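Landlord wont return deposit – carpet "replacement"

Tenant Talk > Deposits and Move-Out

deskfan_529
January 10, 2019

Moved out of a one bedroom in the Furnstead building in June. Deposit was 900. Got a letter from Trimari (they manage it) saying they're keeping all of it for new carpet in the living room. Carpet was already old when I moved in, been there four years myself. No pets, no smoking. One stain by the window, small.

No itemized list, no receipt, just one line that says "carpet replacement – full deposit applied." Can they do that??

rentedout
Depends on your state. Most places they have to send an itemized statement within a set number of days or they lose the right to keep any of it. When did the letter come? What state?

deskfan_529
Letter came in October. So four months give or take. Don't want to say the state but I looked it up and the deadline is 30 days.

rentedout
Then you're in good shape. Send a demand letter, certified mail, quote the statute, give them two weeks. Keep a copy of everything.

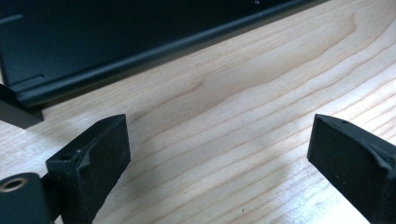 Also dig up your move-in checklist if you did one. If it says "carpet worn" anywhere on it thats the end of the argument.

plumbline
Going to disagree a little. I own two units and missing the deadline doesn't always mean you get it all back. Some states they can still counterclaim for the damage. A stain is damage. Wear is wear, a stain isn't.

hallwaylight
plumbline even if it's damage they can't bill new carpet for old carpet. It gets prorated. Carpet thats past its useful life is worth zero, so zero is what they can charge.

plumbline
Prorated yes, agree there. Just saying don't go in expecting the full 900. I'd take 300 off for the stain and settle it, be done.

hallwaylight
300 for a small stain?? a cleaner would do it for 100. No way.

deskfan_529
Found the checklist! Says "LR carpet faded, some wear at door." Signed by the manager. Nothing about the window tho.

rentedout
Good enough. Scan it, put it in with the letter. Filing fee for small claims is usually low and you can ask for it back if you win.

mudroom7
Had Trimari at my last place, over on Manríquez. Same thing, one line letter. I wrote back with the statute number and had a check a few weeks later. They didnt argue. Not saying yours will go the same.

deskfan_529
Ok thanks everyone, letter goes out tomorrow. Asking for the full amount, plumbline can yell at me later

plumbline
Not yelling. Send it certified, return reciept.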